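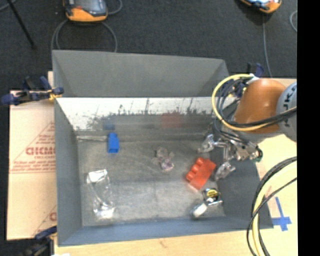
The Prendent open bin is a gray, open-topped container for small-parts handling, sorting benches and returns desks. It sits directly on a work surface and needs no frame or bracket. Mixed contents such as toy blocks, clear plastic packaging and a compact item the size of a tape measure can lie on the floor of the bin side by side and still be picked out one at a time. The inner far wall is shiny and will reflect brightly colored items placed near it, a red or blue block for instance. Buyers who use overhead lighting should allow for this when positioning the bin.

Surface wear

The floor of the bin scuffs in normal use. Light scratches and pale worn areas are cosmetic and are not covered by the warranty. Cracks, split corners and separated panels are covered for 8 months from delivery.

Ordering data

Part family: Prendent open bin, gray
Sold by: Jilleck Supply
Minimum order: one bin
Carton quantity: 8
Pallet quantity: 400
Stock at Vernollow depot: more than 2000
Lids: not available for this part

Loading

Spread the load over the floor. Heavy items go in first, and flat items in film or bags go next to a side wall where they can be gripped by an edge. Do not stack filled bins. Empty bins may be stored flat against a wall – not on their flaps.

Cleaning

Wipe with a damp cloth and mild dish soap. Dry the shiny wall with a soft cloth to limit streaks and smudges. Abrasive pads will dull it permanently. Solvent cleaners are not approved for any panel.

Delivery and returns

Orders placed before noon ship the same day from Vernollow. Orders of 700 bins or more ship by freight and need a delivery appointment. Unused bins can be returned in the original carton. Bins with labels or adhesive residue on them are not accepted.

Replacement panels are made by Mladenović and ordered separately. State which wall is needed – left, right, near or far – as the panels are not interchangeable. For part numbers and freight quotes, contact Harriet Strickland at the Jilleck order desk.

Page revised 1/25/21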